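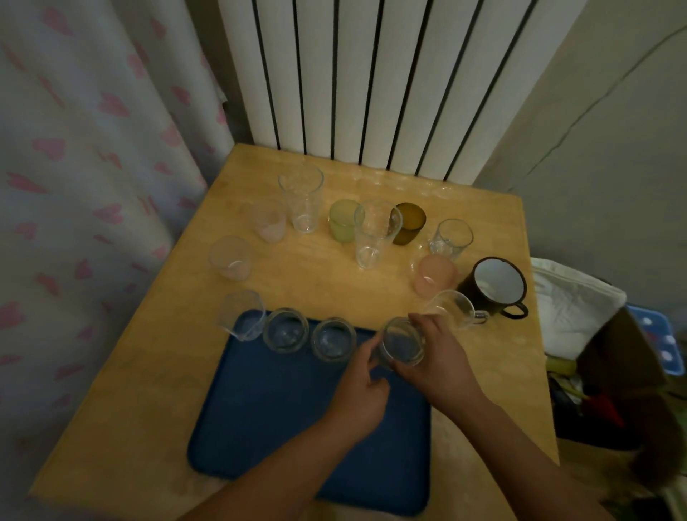
Unnur Oddsson wrote to me after the last post to say that I had made moving to a smaller flat sound like a punishment, and that when she did it herself she slept better within a week. She also said I should stop measuring things. I have thought about both points and I agree with the first one.

So, a fairer account. We left the house in Lorgate after eleven years and took a two-bedroom flat on the second floor in Overgaard. The flat is 44 square metres smaller than the house was. I know this because I did measure, and because the agent had it wrong on the sheet. The rent is 583 a month, and the house was costing us more than that before we had heated a single room of it.

The hardest part was the kitchen. In Lorgate we had a pantry with a door, and anything we didn't want to decide about went in there. Three colanders. A fish kettle that came from my aunt and has never had a fish in it. Glasses from every place we had ever lived, none of them matching, most of them down to one or two of a kind. The flat has four wall cupboards and a drawer that sticks.

I began by trying to be strict. I read a long article which said you should hold each object and ask whether you would buy it again today. I gave up on that after one evening. I wouldn't buy any of it again today. I would buy six plain tumblers and a decent pan and be done, but that would cost money and the old things are already here.

What worked better was going by how often something had been washed. If it had been through the sink in the last month it came with us. If not, it went into a box in the hall, and the box stayed there until April. Anything we went and dug out of the box was kept. We dug out the big sieve, the lemon squeezer and one of the colanders. The fish kettle went to a neighbour who wanted to plant herbs in it.

Books were easier than I expected. I had a list of them on the computer from years ago, when I was worried about insurance, and it came to 442. I kept the ones I had opened since making the list and a shelf of others I like to look at. The rest I took in batches to the second-hand shop, which is called Noltavora and is run from the ground floor of an old bakery. They gave me credit for about a third of them and put the others in the free crate by the door. I have spent most of the credit, and yes, on books.

The sofa did not fit up the stairs. I had measured the sofa and the front door, but the stairs turn halfway and I hadn't measured the turn. It went back down and was sold the same afternoon to a man two doors along. We sat on kitchen chairs for five weeks. Then we bought a smaller one from Nokum, grey, nothing special, delivered in two parts — which is how all sofas should come.

Storage is the thing people ask about. The cellar space that comes with the flat is dry but narrow, and the light in it is on a timer that gives you just long enough to find the wrong box. I now write the contents on three sides of every box, with a thick marker. Winter coats are down there in summer, and the tent is there all year. The Christmas things take up far more room than they deserve.

Cleaning takes me an hour and a half now. It used to take most of a morning, and I used to leave the back bedroom out of it. There isn't a back bedroom to leave out any more. I do miss having a door to shut on the ironing.

The other thing I miss is noise not mattering. In the house you could run the washing machine at eleven at night. The people below us here are very pleasant and have a small child, so the machine goes on in the morning. I forget, and then there are no socks.

As for sleeping, Unnur was right about that too, although it took me closer to a month. The bedroom faces the courtyard and gets dark properly. The bus route passes on the other side of the building and I can't hear it from there.

I still have one job left over from the move, the deposit on the house. It is 1000, and the landlord says he is waiting for a quote on the garden fence, which was already leaning when we arrived. I have photographs of it leaning. I sent them again on Monday's post run with a covering letter, and I'll write something here when he replies.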